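In praise of the ugly power strip

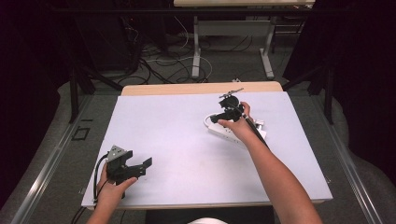
White power strip, white board, wooden table.

I grew up in a house where every cord was hidden. Behind the couch, under the rug, taped along the baseboard (my dad loved tape). So it took me until August of last year, when I moved into a 70-year-old rental in Sistham with one outlet per room, to come around to the other side. Leave the thing out where you can reach it!

I paid 30 bucks for a pretty fabric box from Grinico that hides your plugs, and I spent a month on my knees fishing chargers out of it. Now my strip lives on top of the desk, plain as day, and my back feels great. My sister thinks it looks like a repair shop. Fine by me, I like repair shops. The box holds onions now, and it's pretty good at that.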